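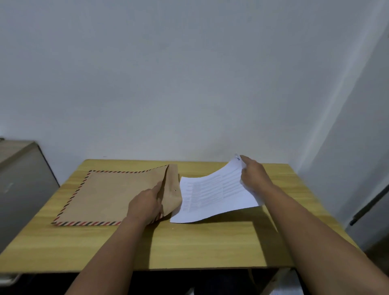

Attachment 1: brown envelope with red and black striped border, on the table

Ticket: Return label prints on two pages, barcode is cut
Product: Saradik Shipping Desk
Opened by: Jadwiga Dudek, Clollico
Assigned to: Colm Ó Gríofa
Priority: Normal
Status: Closed

Jadwiga Dudek, February 23, 2023, 9:12
Good morning. We are a small shop for sewing patterns and we send almost everything in large paper envelopes. Until last week the return labels were printing correctly. After the update of Saradik, each return label comes out on two pages. The first page has the address and the upper part of the barcode, the second page has the remaining part of the barcode and nothing else.

What I have tried already:
- restarted the printer and the computer
- removed the printer in Saradik and added it again
- printed from the other computer in the office, same result
- printed a normal outgoing label, this one is correct

The printer is a Swanepoel label printer. We have 45 returns waiting, so I would be thankful for a quick answer.

Colm Ó Gríofa, 9:50
Hi Jadwiga, thanks for the clear list. Could you open Settings, Printing, Return labels and tell me what is written in the Scale field? Also which template name is selected there.

Jadwiga Dudek, 10:04
The scale is 125 percent. The template is "Return standard". I did not change the scale myself, and my colleague Anwara Munasinghe also did not. For outgoing labels there is a separate scale and it says 100.

Colm Ó Gríofa, 10:11
That would do it. Please set the return scale to 100, press Save, and print one label only.

Jadwiga Dudek, 10:26
I changed it and the label is now on one page, thank you. However, there are two things I must report.

First, the scale returned to the old value after I closed the program and opened it again. I repeated this to be sure and it happened each time.

Second, the barcode is now complete but it stands very near to the right side of the label. The margin there is less than on the left. I don't know if the scanners of the carrier will accept it.

Colm Ó Gríofa, 11:35
I can reproduce the first one. The update carries over an old value for returns and writes it again at every start. I passed it to Declan Fahy on the development side. Until there is a fix, please do this:
1. Close Saradik on both computers.
2. Open it on one computer and go to Settings, Printing, Templates.
3. Copy "Return standard" and give the copy any name.
4. In the copy, set scale 100 and left offset minus 2.
5. Choose the copy as default for returns.
The program does not touch copied templates at start.

Jadwiga Dudek, 13:20
I followed the steps. The copy is named "Return Clollico". After closing and opening, the scale stays at 100. The barcode is in the middle now. Anwara scanned 16 labels with our hand scanner and it read all of them.

One small question: when the fix arrives, should I delete the copy or may I keep it?

Colm Ó Gríofa, 13:41
You can keep it, updates will leave it alone. I'll close the ticket here and link it to Declan's, so you get a mail when the fix is released.

Jadwiga Dudek, 13:45
Understood, I will keep it. Thank you for your patience.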